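# Response Time Is the Wrong Number to Publish

Every February the Hingate Police Department releases its annual summary, and every February the headline figure is the median response time to priority calls. Last year the figure went down. The department said so in the first paragraph, the mayor's office repeated it, and the Hingate paper printed it without asking how it was calculated. I spent eleven years as a dispatch supervisor in the next county over, and I would like to ask.

A response time is the gap between two time stamps. Neither stamp is as firm as the public assumes. The first can be the moment the phone is answered, the moment the call taker assigns a priority code, or the moment a unit is assigned. The second is the moment an officer presses the arrival button on the car terminal, or tells the dispatcher to do it. Officers press it early when they turn onto the block and late when they step out into a fight. Some calls never get an arrival stamp. In most systems those calls drop out of the median.

Hingate starts its clock at assignment. The department's own appendix says this on the second to last page. A caller who waits on a full queue, then waits again for a free car, is recorded as having waited only from the moment the car was found. If staffing falls and calls hold longer, the published number need not move at all. It can improve, provided the cars are assigned to nearby calls once they come free.

The appendix lists 662 priority calls that held for longer than 3 minutes before assignment. That count is the most useful thing in the report. It is given without a total, without a breakdown by hour, and without any comparison to the year before. A reader cannot tell whether it is good or bad.

I put this to Folasade Mohammed, who ran the records unit in Korletey before she retired. Her view is that the choice of starting point was a software default that became a tradition. The old dispatch package exported assignment time and arrival time in one table. Call pickup time was in a different table, on a different server, and joining the two took a person a week. "You report the table you have," she told me. Korletey changed its method when it replaced the package. Its published median rose sharply that year, and the chief had to spend two council meetings explaining that service had not become worse.

That is the practical objection, and I take it seriously. A department that moves to an honest start time will look slower. The council members who vote on its budget will see a line going up. The fix is dull: publish both measures side by side for 3 years, then retire the old one. Korletey did not do this, and paid for it.

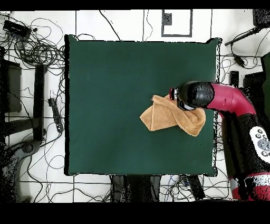
*A red robotic arm over a tan towel on a green work surface.*

The second objection is that the public does not want detail. I have heard this from command staff for most of my working life. It has not matched what I see at meetings. People who come to complain about a slow response nearly always know when they called, because the phone kept a log. When the department tells them the response was within target, and their own call history says otherwise, they conclude that someone is lying. Usually no one is. Two clocks were started at different points. The department could end that argument with a single table.

There is also the matter of what counts as a priority call. Hingate has four codes. Code 2 covers a burglary in progress, but it also covers an audible alarm at a business, and alarms are most of it. Alarm calls are easy to reach quickly. They cluster on the commercial strip near the station, and the address is verified before the call is created. Mix them with domestic disturbances in the Getov apartments, where unit numbers are missing from half the doors and one stairwell is locked from the outside, and the median describes neither kind of call. A department can lower its figure by sending cars briskly to false alarms.

A median also hides its own tail. Half the calls were slower than the number in the headline, and the report is silent on how much slower. The ninetieth percentile should be printed next to it. Any spreadsheet will produce it from the same column. When I asked for it by records request, I was quoted a fee of 40 dollars and given a file with the time fields stored as text. It took an evening to clean. I don't think that was done to obstruct me. I think it was exported by someone who had not been told what it was for.

Štefánia Kratochvíl of the Didorach tenants' association made a point I had missed. Calls that are canceled before arrival are excluded too. A caller who gives up after a long hold and rings back to say never mind is removed from the data, and so is the wait. She wants canceled calls counted separately, with the time elapsed at cancellation. I agree with her. The field already exists in the system, and reporting it would cost nothing beyond the staff time to write the query.

So the request to the department is a short one:

- Start the clock at call pickup, and show the old measure beside it during the changeover.
- Print the median and the ninetieth percentile for each code.
- Separate alarms from everything else in Code 2.
- Report canceled calls and calls with no arrival stamp.
- Give the hold count by hour of day.

None of this says whether Hingate has enough officers. I suspect the evening shift is short, but I can't show it from the figures in print, and neither can the chief — who is asking for more of them in the coming budget. He would have a stronger case with the hold times by hour than he has with a median that went down. The council should ask him for the hourly table before it votes.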